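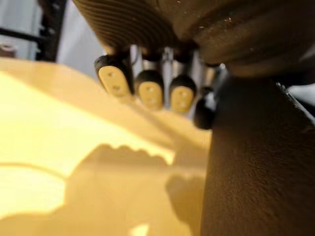

Flilido hand and wrist: shared workshop inspection sheet

Bench 2. Checked by: Golnar Bagheri. Second check: Csaba Major. Date: 24 Jul 2024
Fill in before the arm is powered for the session. A item marked HOLD keeps the key out of the switch until one of the two checkers signs it off.

1. Area

1.1 Emergency stop within reach of the operator's chair. OK.
Comment: The cable now runs behind the bench leg. Csaba tripped on the old route in December.

1.2 E-stop pressed and reset, drives drop out both ways. OK.

1.3 Floor tape visible on all sides of the bench. HOLD, then OK.
Comment: Worn through on the door side. Replaced with tape from the Asar drawer. Please put the roll back there.

1.4 Work surface wiped, no loose screws or offcuts. OK.

2. Hand, power off

2.1 Fingertip pads seated, no lifting at the edges. OK.
Comment: Press each yellow pad with a thumb and try to rock it. If it moves, take it off and refit it. Do not add glue on top.

2.2 Black finger covers free of splits. OK.
Comment: Look at the back of the knuckle too, with the finger fully bent.

2.3 Metal links between fingers and palm: no bends, no rubbing. OK.
Comment: Slight resistance on the middle finger when moved by hand. Same as last time. Damian thinks it is the bushing. Leave it for now, but write it down if it gets worse.

2.4 Underside of palm clean. See comment.
Comment: Dusty. Brush only, no compressed air. Air pushes the dust up into the joints.

2.5 Wrist bolts at paint marks. OK.

3. Wiring and supply

3.1 Supply reads 24 V at the terminal block. OK.

3.2 Hand cable has slack at full wrist rotation. HOLD.
Comment: Goes tight in the last part of the turn. Wrist travel limited in the Cunolar settings until the longer cable is made up. Barnabás has the connectors.
Signed off with the limit in place, C.M.

3.3 Fuse holder closed, spare fuse in the lid. No spare.
Comment: Added to the shopping list. Not a reason to stop.

4. First motion

4.1 Speed set to 10 percent before enabling. OK.

4.2 Open and close the hand, 40 cycles, nothing in the grip. OK.
Comment: Ran without a fault. A faint click on opening that was not there on the last sheet. Could not tell which finger. Next checker please listen for it with the compressor off.

4.3 Lower the hand toward the surface and stop at 50 mm. OK.
Comment: Use the gauge block, not your fingers.

4.4 Motor housing temperature after the cycles. OK.
Comment: Warm to the touch, no smell.

5. Open items

Longer hand cable (Barnabás).
Spare fuses (Golnar).
Bushing on the middle finger, order with the next Rácz parts (Damian).
Arvid asked for a guard on the wall side. Drawing is on the board, comments to him.

Result: cleared for use at reduced speed, wrist limit on. Hours on the counter at sign-off: 487.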